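Jidix Pauses Shipments of Plakeck Tabletop Arm After Gripper Finger Fault

VELTPORT, June 1, 2023 — Jidix, maker of the Plakeck tabletop robot arm, today informs its customers about a fault in the gripper of the arm and about the steps it asks them to take.

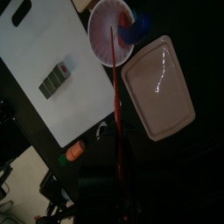

The fault concerns the clamp that holds the long finger of the gripper. In some units the clamp can slowly become loose during normal work. When this happens, the finger can turn in its seat or move forward by a few millimeters, and the control software does not notice the change. The arm then continues to work as if the finger was in its correct position. It can press on an object harder than it should, or touch the table when it moves down.

Jidix has received 14 reports of a loose finger. In most of them the only result was a dropped object or a scratched tray. In one case, at the workshop of our customer Alexiou, the finger came fully out of the clamp while the arm was moving sideways, and it hit the hand of an operator who was placing objects on the table. The operator had a small cut and returned to work the same day. We have apologized to the operator and to Alexiou, and we repeat this apology here.

The first report came to us in January. At that time our service department treated it as an assembly mistake in a single unit, and a replacement clamp was sent. We did not compare it with the reports that followed until the case at Alexiou. This was too slow, and the responsibility for it is ours.

"We had the information in our own service records and we did not read it together," said Stelios Dimitriou, managing director of Jidix. "A customer should not have to be hurt before we look at a clamp again. I have asked that every report about the gripper now goes to the engineering department on the day it arrives."

Which units are affected

The fault can be present in Plakeck arms delivered with the long finger. There are 1,519 of these arms in use. Arms with the short two-finger gripper have a different clamp and are not affected. The type of gripper is written on the delivery note and also on the label under the base of the arm.

What we ask customers to do

Please stop using the long finger until the new clamp is installed. Switch off the arm at the main switch before you touch the gripper, and wait until the light on the base is off. The finger can be removed with the key that was delivered with the arm. Please do not tighten the screw more strongly as a temporary solution. In our tests this damaged the thread and made the clamp open sooner.

Customers who cannot stop their work may continue with the short gripper, which Jidix will lend without cost. The reduced speed mode does not protect against this fault and should not be used for this purpose.

The new clamp

The new clamp has a second screw and a small pin that goes through the finger, so that the finger stays in the gripper also when both screws are loose. A software update will be sent together with it. After the update, the arm touches a reference point before each job and stops if the finger is not where it should be.

"The old design depended on one screw and on friction," said Efthymia Manolakis, head of engineering. "We tested it with heavy objects, but the problem comes more from many small contacts with the table and with the edges of trays and plates — the kind of work that our customers do every day. Our test did not include enough of this."

Installation takes about 100 minutes for each arm, including calibration, and is free of charge. The first 138 sets are ready and will go to customers where people work within reach of the arm. The other customers will receive a letter with their date. Shipments of new arms with the long finger will begin again when all existing customers have been served.

Questions can be sent to the service department of Jidix in Veltport. Please have the serial number of the arm ready.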